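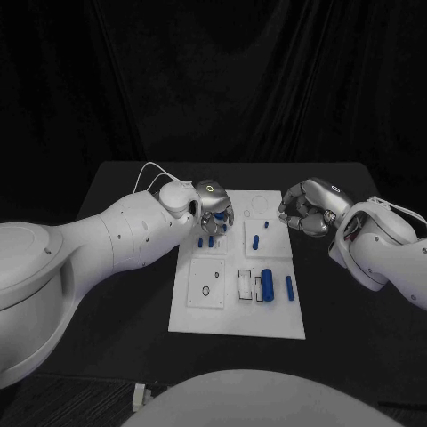

Search this site Search Go

Call for participants: small pegs, white board, a fair amount of doubt

The Sullelby Hand Skills Group wants adults to come in and put small pegs into a board. We will pay you for it. Please read the whole page before you write to us, including the parts that make it sound dull.

What we want to find out

Pegboard tasks are everywhere. People are given them after a wrist injury, at job screenings for bench work, and lately at home, in kits that promise to sharpen your fingers and, if you believe the box, your memory and mood as well. One such program, the Gronik method, is popular in our area. Its leaflet says that regular peg work "carries over to daily life." We have asked what that rests on and were sent a second leaflet.

Maybe it does carry over. Several of us have our doubts. Someone who practices with pegs will very likely get faster with pegs. Whether that same person then has an easier time with a shirt cuff, a necklace clasp or the battery door on a hearing aid is another matter, and it's the one we care about. The Pilorov study is our attempt to look at it without a kit to sell at the end.

You don't have to share our doubts to take part. If you own a Gronik kit and swear by it, we'd like to hear from you, although we will ask you to leave it in the closet while you are in the study.

What you would be doing

You sit at a black table with a white board in front of you and move small blue pegs, some with one hand and some with both. The pegs are easy to drop. When one falls on the floor, leave it there and take the next one; we pick them up later. Behind the table is a black curtain, which stays closed. We tried the task in a room with a window and people looked out of it.

After the pegs come the everyday tasks: buttoning a shirt laid flat, threading a large needle, sorting coins into a purse, opening and closing a pill organizer. These are done on the same table. We take times for all of it. Your hands are filmed, and your face is kept out of the recording.

Half of the participants will be asked to practice with a board at home between visits. The other half will be asked to go about their business as usual. A draw decides which half you are in, and we can't swap you, however nicely you ask. In an earlier round we let two people switch and had to throw out what they gave us.

There are 2 visits. Each takes 70 minutes, including a break with coffee. The first is scheduled as places fill up and the second falls in October.

Who can take part

Adults from 18 to 76 who can sit at a table for the length of a visit. Left-handers are welcome and, going by past rounds, badly needed. Glasses are fine. Long nails are fine too, but please keep them the same length for both visits.

We can't take you if you have had hand or wrist surgery in the past year, or if you work with pegboards for a living. Musicians, dentists, jewelers and people who tie fishing flies may apply. Tell us on the form, as we will look at your results as a separate group.

If you are recovering from an injury and hoping this will help, please talk to whoever is treating you. We aren't offering treatment. We have no reason to think our sessions will improve anyone's hands, and a good part of the study is about how easily people get told otherwise.

Pay

You receive $70 for each completed visit, by check or gift card, on the day. Parking at Nambiar House is free if you enter your plate number at the front desk. If you forget, the ticket is yours. There is no bonus for speed. We had one in the pilot and it made people slam the pegs in, which hurt the boards and told us very little.

What may put you off

It is repetitive. The same board comes back several times in one visit, and by the last round most people are bored and a few are cross. We don't chat during the timed parts and we won't tell you how you are doing. You may not get an individual score afterward either, because we don't trust a single person's score enough to hand it over. If you came across one of those online charts that turn a pegboard time into a "hand age," we would ask you to ignore it.

Those who practice at home also keep a paper log. Please write down the days you skipped. A perfect log makes us suspicious, and skipped days don't affect your pay.

You can stop at any point, during a visit or between visits, and keep what you have been paid up to then. You don't owe us an explanation.

Your information

Names and results are stored separately. The recordings of hands are seen by the study staff and deleted when the analysis has been checked. Rings and tattoos can make a hand recognizable, so take rings off beforehand if that bothers you, and mention tattoos when you sign up. We have thin gloves, but they slow people down, so we would sooner find another arrangement.

Who is running it and who pays

Sreekumar Krishnan leads the Pilorov study and answers the mail himself, usually in the evening. The money comes from a small local grant. The makers of the Gronik kits offered free boards and we turned them down. We will publish what we find, including a result that shows we were wrong to doubt.

How to sign up

Pick up a form at the Nambiar House front desk or ask for one by mail at Sullelby Hand Skills Group, Nambiar House, 700 Mill Road, Sullelby. Write "Pilorov" on the envelope. Include your age, which hand you write with, and the times of day you can come in. Please don't describe yourself as "good with your hands" or "all thumbs." Nearly everyone picks one or the other, and so far neither has told us much.

If you haven't had a reply in two weeks, ask again. Forms do go missing at the desk.

Last updated: May 12, 2021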